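Chapter 6
Grasping Objects of Unequal Size

Learning goals. After this chapter you should be able to set a jaw opening for a given object, choose an approach direction, and keep a grasp log that another team can read.

Chapters 1 through 5 used the Tredach blocks, which have flat parallel faces. Fruit has none. A curved surface touches a flat pad over a small area, and the grasp holds only if the line between the two contacts passes close to the center of the object. The class project in this chapter, called Flutetti, uses fruit as its test set.

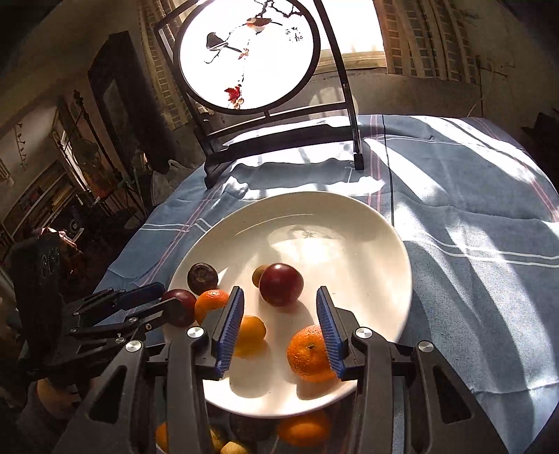 Figure 6.1 Open fingers at a plate of fruit, with a lemon and a tangerine close to the pads.

Each team works with hand-held grippers and records every attempt as one line in the log: object, approach, jaw opening, result. The Goltbridge class set contains 2000 such lines. Use 1000 of them for fitting the grasp model and keep the rest for testing. Do not move lines between the two halves once fitting has started.

Neighboring objects limit the approach. Before closing, check that each finger has free space on its own side of the target. If it does not, rotate the wrist or choose a different target first. A failed attempt is logged in the same way as a successful one.

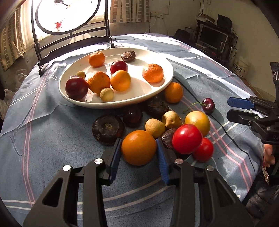

Why is the jaw opened wider than the object before the approach?
The extra width allows for error in the estimated position, so that a finger does not strike the object and push it away before the jaws close.

Section 6.1 defines the contact line and shows how to measure its offset from the center.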